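Thread on what changed in our wrist-camera grasping work since January. One result, one method, a few caveats. Project name is Grestent, the policy is Prullus. 1/

The question was narrow. If a policy sees only the wrist view, how much does it lose when its own finger covers part of the target? Most of our failures near dish racks looked like bad depth estimates. On replay, a good share of them were occlusion.

Setup: one arm, two kitchens, one wrist camera, no external view. Task is to take an item out of a rack and place it on a marked spot on the counter. We ran 107 trials per condition, same start poses in the same order.

Baseline policy: 50 successes out of 107. The failures cluster in the last few centimetres, when the finger comes down between the lens and the item. The policy either stops early or closes on a rod.

The change is simple. We keep a short memory of the last 7 frames and train the network to predict the outline of the target behind the finger. The predicted outline goes in as an extra channel. The finger mask comes from joint angles, so it costs nothing to label.

Steel makes this harder. Rods and basin walls both give bright streaks that move with the camera, and the old segmenter liked to attach them to the target. Plain matte items are easier to separate, until the finger crosses them.
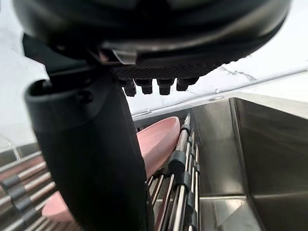 Sunita Wojcik: Does the memory help if the item shifts while it is covered? I would expect the outline to go stale and the policy to trust it too much.

It does go stale. If the target moves after it is covered, the prediction lags and the grasp lands where the item used to be. We added a confidence value per pixel that decays with each covered frame. That reduces the confident misses and makes the arm slower.

With memory and decay: 61 successes out of 107, against 50 for the baseline. Same weights for the rest of the network, same training hours. I would call it a useful gain and a small one.

Ablation, briefly. Memory without decay helped on items that stayed put and hurt on items that rocked when touched. Decay without memory did nothing, as you would expect. The extra channel filled with zeros also did nothing, so it is not a capacity effect.

We also tried the Bukau variant, which backs the arm off and looks again when too much of the target is hidden. It works, but each second look adds time, and in a tight rack the retreat can catch the finger on a neighbouring item. We have parked it.

Not tested: clear glass, stacked plates, anything with a handle longer than the finger. The Žukauskas loss might suit thin items better than ours - the outline term is weak when the target is only a few pixels wide.

Two kitchens is not many, and both have steel sinks. I would not claim this carries over to a wooden rack or a plastic tub until someone has run it.

Code for the finger mask goes up first, then the trial logs. The training code needs cleaning before anyone else should have to read it. /end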